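Manipulation and Grasping > Papers and Results

Thread: Grullel handheld-gripper result, does anyone buy the transfer number?

tarpit_ohm
Posted September 30, 2024

I've read the Grullel preprint twice now and I still can't get from their method to their claim. Short version for people who haven't opened it: they collect 2534 demonstrations of people sorting small objects with handheld grippers, in ordinary homes, no robot anywhere in the loop. Then they train a policy on the wrist camera view and run it on a two-arm setup. The headline is that 2000 demos from lots of homes beat 2534 demos where the homes are fewer, and the authors say this proves variety matters more than volume.

My problem is the evaluation. 400 rollouts, all on one bench, in one lab, with one lighting rig. If your whole argument is that messy homes teach the policy something, why is the test the cleanest place in the paper?

-----

quillback
Re: does anyone buy the transfer number?

I buy part of it. The comparison between the two training sets is fair enough as long as both policies see the same bench. You don't need a messy test to show that A beats B. You need one to say how well A does in the wild, and I don't remember them saying that outside the abstract.

-----

tarpit_ohm

The abstract is what people will quote.

Also, fair how? The larger set has more demos per home, so the same few people are doing most of the work. If one of them has a bad habit, like squeezing too early, it's all over the data. You'd be measuring operators and calling it homes. I looked for a table that splits the two and there isn't one.

-----

mossy_gantry

We tried to reproduce this over the summer with the Negri grippers, so I can add a little. Not the full thing, we only kept 1596 demos after filtering. Same basic task, round stuff into a box. We got the same ordering they report, more homes better, but the gap was a lot smaller, and on soft objects it went away.

Filtering made more difference than the split did. If you leave in the episodes where the tracking jumps, everything gets worse and the two sets look alike.

-----

quillback

What was your filter? Theirs is one sentence in the appendix: "episodes with unreliable pose were removed." That could mean anything.

-----

mossy_gantry

We dropped an episode if the pose moved farther between two frames than a person could plausibly move a hand. It's a crude rule and I wouldn't defend the threshold. We picked it by watching the worst ones and stopping when they looked okay to us. So yes, there's a person's taste baked in there too.

-----

dunlin77

I don't see why everyone is so hard on this paper. It's a preprint, the data is cheap to collect, and the policy picks things up. Jondberg needed a full teleop rig to get a similar success rate in June and nobody here complained about their bench.

-----

tarpit_ohm

I complained about their bench! It's in the other thread.

And "similar success rate" is doing a lot of work in that sentence. Jondberg counts a drop as a failure. Grullel allows a second try if the object is still on the table. With round objects that's a big gift. Score both the same way and then we can talk.

-----

dunlin77

Okay, I missed the retry rule. That's worse than I thought. I still think the collection method is the interesting part and the score is secondary.

-----

cold_solder_kay

Long-time reader, mostly on the hardware side. What bothers me is the fingers. A person holding a gripper feels the object through the handle, even with a rigid linkage. They know when something starts to slip and they adjust. None of that is in the video. The policy gets the motion without the reason for it. For a hard block it probably doesn't matter. For small shiny round things I'd expect it to matter a lot, and mossy_gantry's soft object result sounds like that to me.

-----

mossy_gantry

Could be. I can't rule out that our pads were just worn. But since you bring up small shiny round things, this is a single view from one of the home sessions, for anyone who hasn't seen what the data looks like: 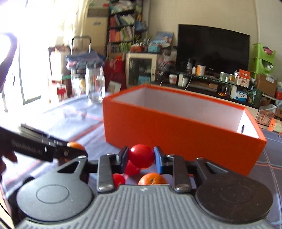 Gripper view, living room table: one red ball held, the orange box behind it.

You can see how much room there is in there that has nothing to do with the task. TV, bookshelf, a window blowing out the left side. The other gripper only comes in at the edge.

-----

quillback

That's useful, thanks. The glare alone makes me more open to the variety argument. No lab I've worked in has light like that.

It also makes tarpit_ohm's point stronger, though. If training looks like this and testing looks like a gray bench, I'd want to know what the policy does when you put it back in the living room.

-----

tarpit_ohm

Right, and I'd want to know what it's looking at. Run the same rollouts with the background masked out. If the score holds, the policy has learned the task – if it drops, it has been using the room in some way and "variety" is a story told afterward.

The red on orange is an interesting case too. Do mandarins get confused with the box wall? There's a mandarin right next to the balls and I can't find a breakdown by object anywhere in the paper.

-----

mossy_gantry

We have a per-object breakdown for ours. It's messy and I'd have to ask before posting it. From memory, the misses were mostly about where the fingers closed and much less about picking the wrong thing. Take that for what it's worth.

-----

cold_solder_kay

Which is a contact problem, so I'm keeping my theory for now.

Has anyone tried the Dallex pads? They're supposed to log force. If someone collected even a small set with those, you could train with and without the force channel and see if the gap on soft objects closes.

-----

dunlin77

We have a pair in a drawer. The logging works, but the clock drifts against the camera, so by the end of a long session the force trace doesn't line up with the video. Short episodes would be fine. I'll see if I can get them for a few days.

-----

tarpit_ohm

If you do, please score without retries and post the failures as well. I've written to the Grullel authors asking for the operator split and the rollout videos. No answer yet. I'll update here if they send anything.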